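Plommont: comparativa de controladores en simulación
LÉEME del conjunto de datos, versión de enero

Qué contiene

443 episodios simulados de navegación y acercamiento en interiores, generados para comparar dos controladores de base móvil con brazo: Killen, el de siempre, y Yeoman, el que según Troels Damgaard iba a jubilar al de siempre. Killen sigue en activo.

Cada episodio trae las imágenes de la cámara virtual, las órdenes enviadas a la base, la pose estimada y un registro de colisiones. Este último es el fichero más largo en casi todos los casos de Yeoman.

Cómo se generó

Las habitaciones se montaron a mano. Songül Türkmen eligió los muebles con un criterio que ella llama "doméstico" y que a los planificadores les sienta fatal: patas finas, objetos planos en el suelo, percheros. El límite es de 2000 pasos por episodio. Si el controlador no ha llegado para entonces, se anota como fallo, aunque esté a un palmo y con cara de ir a conseguirlo. 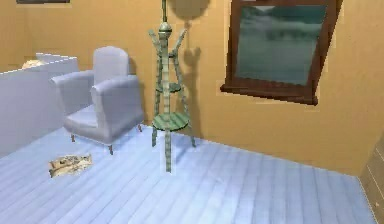

Los dos controladores reciben la misma posición inicial y el mismo objetivo. La semilla va en la cabecera de cada fichero. En la primera tanda no iba, y Birsen Özkan pasó buena parte de mayo reconstruyéndola; se ruega no preguntarle por ello.

Cámaras

Hay dos configuraciones, alta y baja. La baja ve mejor los obstáculos pequeños y peor todo lo demás. La alta se incluyó a petición de Sibel Dönmez, que tenía razón, y así consta aquí a petición suya.

Problemas conocidos

- Doce episodios tienen la pose desfasada un paso. Están en la carpeta "dudosos" y ahí se van a quedar.
- El episodio 483 existe aunque solo haya 443. La numeración conserva los huecos de los descartados.
- Las sombras cambian un poco entre versiones del motor. Yeoman lo nota, Killen no se entera de nada y le va mejor.
- Ninguna física de contacto es de fiar con telas o papel.

Usos desaconsejados

Estimar tasas de éxito en un robot real. Greser lo intentó con una versión previa y el robot acabó dentro de un armario.

Contacto

Melquiades Ochoa mantiene el conjunto y contesta los correos que incluyen el número de episodio.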